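Clikau Opens Brurkbridge Workshop to Visitors for a Day of Robot Handling Demonstrations

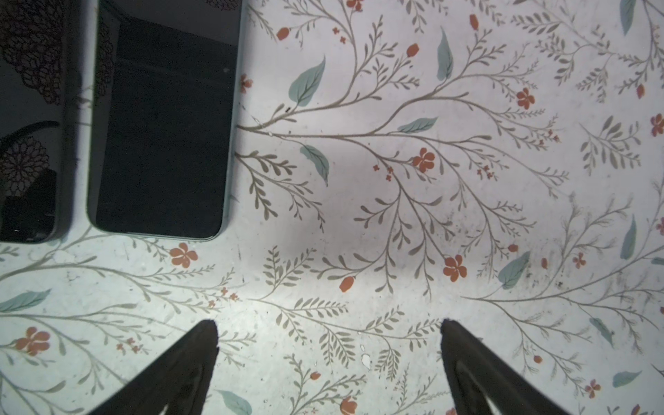 BRURKBRIDGE - Clikau, which develops handling software for small robot arms, will open its Brurkbridge workshop to the public on a Sunday in June. Visitors can watch the company's arms pick up, move and set down ordinary household items, and can talk with the people who program them. The demonstrations use things most people own. At one station two smartphones lie side by side, screens up, on a white surface printed with small orange-red flowers and gray-green stems, and the gripper works over them from directly above. Phones are thin and smooth, and a dark screen reflects whatever is over it, so they are a regular part of the company's tests.

The doors open at 10 a.m. and close at 4 p.m. Admission is free, but places are limited to 30 people per session and each session lasts 69 minutes. Visitors are asked to book a session in advance through the Clikau office.

"People have seen robots in car plants on television," said Orsolya Kocsis, who heads the workshop. "They have mostly not stood next to a small one while it tries to pick up a phone. It is slower than they expect, and they ask good questions about why."

Each session begins with a short talk and then moves to the six stations on the workshop floor. Staff will run the arms in two ways. In the first, an operator guides the arm by hand control. In the second, the arm runs on its own from software trained on earlier guided runs. Visitors age 12 and older may try the hand controls at one station with a staff member beside them.

Clikau held its first open day last year and received 628 visitors. The company has since moved the stations farther apart and added seating along one wall, after visitors said that it was hard to see past the front row. A screen at each station will show the view from the wrist camera, so that people at the back can follow the work close up.

The grippers on show were developed with Grostetti, which makes the fingers, and Mrema, which supplies the controllers. Engineers from both firms will be present during the afternoon sessions.

Jabari Swai, who leads testing at Clikau, will give the opening talk at each session. He said the program will include items the arms still have trouble with.

"We are going to show the misses too," Swai said. "If an arm drops something, we will stop and look at the recording with the group. That is what we do on a normal workday - it takes up most of the morning."

The workshop is on one level and has step-free access from the parking lot. School groups that cannot attend on the day may ask the office for a weekday visit in the fall.

Recent news from Clikau
Clikau and Grostetti extend gripper finger agreement
Booking opens for Brurkbridge workshop sessions
Mrema controllers added to all test stations
Jabari Swai named head of testing
Notes from last year's open day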